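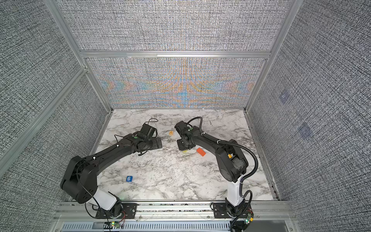

Shobha Murthy told me, after reading my first draft, that I had the whole thing backward, and that the Huner local didn't lose its riders when the schedule was cut but a good two years before. I grumbled about it for a week. Then I went back to the conductors' trip books and had to admit she had a point (most of one, anyway).

## 4. The Huner Local and Its Timetable

So let me start this section over. The Briltow Railway ran one daily passenger train each way between Briltow and Huner, a distance of 40 miles with 14 stops, and almost everything I've read about the line treats that train as an afterthought. I don't think it was. It carried the mail, it carried the cream cans, it carried high school kids in the fall and spring, and on market days it pulled a second coach that somebody had to go and fetch from the far end of the yard.

What the trip books show is a train with two very different sets of riders. The short-hop people got on at one country stop and off at the next, or the one after that. The through people rode end to end, nearly always to make the connection at Briltow with the main line express. The railway's own annual reports lump the two together, and that's where I went wrong in the draft. If you only look at the total, the drop seems to come all at once, right after the July timetable took away the morning connection. Pull the two groups apart and the short-hop riders are already drifting away well before that. The new county road ran beside the track for the whole middle section, and I suspect a lot of those families simply bought a car.

The through riders are another matter, and I'm sticking to my guns there! They held steady until the timetable changed, and then they were gone in a single season. The old schedule gave them 14 minutes to cross the platform at Briltow. The new one had the local pulling in after the express had left, so a traveler from Huner faced most of a day in the waiting room. I've sat in that waiting room. The benches are not kind.

I counted tickets for the last full year before the change and came up with 3,599 through fares. The following year's books give 840. I've checked both sums twice, and I'm comfortable with them, though the second set of books has water damage along the bottom of several pages and I left out any entry I couldn't read.

Figure 4. White marble surface with gray veining. 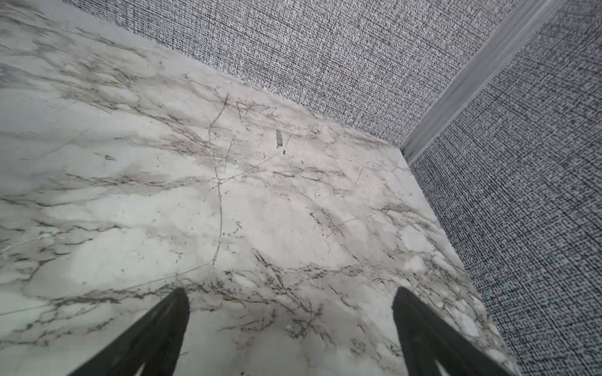
**Reinhold Ehlers**

The question that's left is why the railway moved the train in the first place. The usual story says it wanted the local to fail so it could ask the state for permission to drop it. Plenty of railroads did play that game, and I went looking for it here, half hoping to find it. What I found was a string of letters about a coach.

The railway had ordered a combine from the Rironetti shops, half baggage and half seats, and the thing arrived late and rode badly. The letters complain about the trucks, the heating, the doors, the trucks again. Until it was fixed, the crew had to swap cars at Huner each morning, and the swap ate up the time that used to protect the connection. Superintendent Koyama's office wrote that the later departure was "for the present only." The present lasted until the train came off.

Now, I can't prove that a better coach would have saved the connection for long. The express itself was retimed later on, and the Huner people might have lost their platform change no matter what. But the order of events matters to my larger argument in Section 5, where I compare the local with the two mixed trains on the southern branch. Those trains kept their old coaches and their old times, and they kept their through riders too, even with a paved road alongside.

One more thing on the trip books. The conductors marked half fares with a small slash, and two of them also used a slash for railroad passes, so the children's figures for the Huner end are probably too high. I've left children out of the totals for now and will take them up with the school tickets in the next section.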